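Clémence Rolland
posts, oldest first

1/ Finished the second draft of Brutemthorpe this morning. It stands at 2,401 fewer words than the first, and most of those came out of chapter four.

2/ Chapter four was the ferry crossing. My editor, Jérémie Joly, asked what would be lost if they were already on the island. I had no answer, so the ferry has gone.

3/ What stays: the two sisters, the salt works, the letter. The uncle is still in it but he now dies before page 40.

4/ A few of you asked about the title. Brutemthorpe is the village. I made it up on a train and have misspelt it ever since — 156 times in this draft, according to the search box.

5/ Sutora are bringing it out in November. Paperback and ebook together, no hardback this time.

6/ I'm reading from the opening at Olto Books the same month. It starts at 7pm. Entry is free but they'd like you to book a seat.

7/ The newsletter went to 1,290 of you last night with the first page in it. If yours didn't arrive, check the junk folder before writing to me.

8/ Next job is the acknowledgements. Back when the copy-edits land.

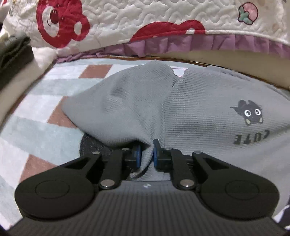
Page last changed: November, 4.15pm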